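Handout 5: Packing mixed confectionery by hand

Module: Small-order packing and dispatch
Tutor: Tiziana Rizzi
Read before the practical on 10th November. Bring the order sheet from last week.

## 1. Scope

Handout 4 dealt with rigid goods: tins, jars and cartons with square corners. These notes cover soft packs, mainly bagged chocolate and sweets, packed into a single-wall cardboard box with four flaps. Tubs and gift tins are treated as rigid goods and are not repeated.

The term *soft pack* means any sealed bag whose outline changes when it is put down. The term *pillow pack* is used in some of the older course material for the same thing.

## 2. Properties of a soft pack

A bag of chocolates has three parts that matter to the packer.

**The fill.** The contents settle at whichever end is lower. A bag held upright for a minute will be thick at the base and nearly flat at the top. Laid down and smoothed with the palm, the same bag takes up a larger area and much less height.

**The headspace.** Most bags are sealed with some air inside. The air cushions the contents and must not be pressed out. A bag that has been squeezed hard enough to become flat has usually failed at a seal and should go back to stock control.

**The seals.** There is normally a crimped seal at the top and bottom and a long seal down the back. The end seals are stiff compared with the rest of the bag and will hold a bag upright against a wall. They also have sharp corners, and a corner pressed into the face of a neighbouring bag for the length of a journey can mark it or wear through it.

Weight printed on the pack is net weight. It gives no guide to volume. Aerated or hollow centres fill a larger bag than solid pieces of the same weight, and shell-coated eggs do not compress at all.

## 3. Choosing the box

Use the smallest box that will close without force. The Kerard range used in the practical is numbered by internal height, and for most mixed orders the choice is between the two lowest sizes.

To check the height:

1. Stand the tallest pack upright in the empty box.
2. Fold one long flap over it.
3. If the flap lies level, the box is suitable for upright packing.
4. If the flap is lifted, either lay that pack down or go up a size.

The limit for a single-wall box on this course is 900 g of soft packs. This is a handling limit set for the practical - the box itself will carry more.

## 4. Order of loading

Load the densest packs first and place them flat on the base. Put bags with fragile pieces (thin shells, hollow figures, wafers) in last. Where two packs are of similar weight, the one with the stiffer bag goes against the wall.

Keep the printed fronts facing the same way. The checker needs to read the brand and variety without lifting anything out. Varieties within one brand are the commonest source of picking errors, and the brand name alone is not enough to pass a line on the order sheet.

Any leaflet or packing note goes in after the last pack, face up.

## 5. Upright, flat or leaning

Upright packing gives quick checking and poor stability. Flat packing gives the reverse. A leaning arrangement is what generally results when bags are dropped in without either plan, and it should be corrected before the flaps are closed.

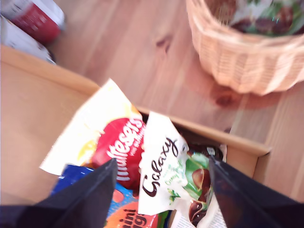

Leaning packs are assessed by how far they stand above the rim and by what supports them. A bag that is held only by its neighbours will move when any one of them moves. The Maltesers bag sticks up diagonally out of the box and would meet a closing flap at its crimped top edge; it would be marked down under item 2 of the checklist. The Galaxy bag beside it has its name running vertically down the front and can be identified at once, though the upper edge is crumpled. A crumpled edge is not a fault in itself, provided the seal is intact.

Gopinath Nair's note on this point, added in May: when correcting a lean, take hold of the bag low down, at the fill, and turn it. Pulling on the end seal puts the whole weight on the weakest line of the pack.

## 6. Checklist before closing

1. All lines on the order sheet present, brand and variety read from the pack.
2. Nothing above the rim.
3. No seal corner pressing into the face of another pack.
4. Leaflet on top, if one is required.
5. Void filled with paper, loosely crumpled.
6. Short flaps folded first, long flaps second.
7. Box lifted level and tilted once. Any movement heard means item 5 is repeated.

## 7. For the practical

Each pair will pack order 424 twice, once flat and once upright, and record the time taken and the box size used. Tape dispensers are in the cupboard marked Prustside. Record sheets are to be handed in at the end of the session, with both names on them.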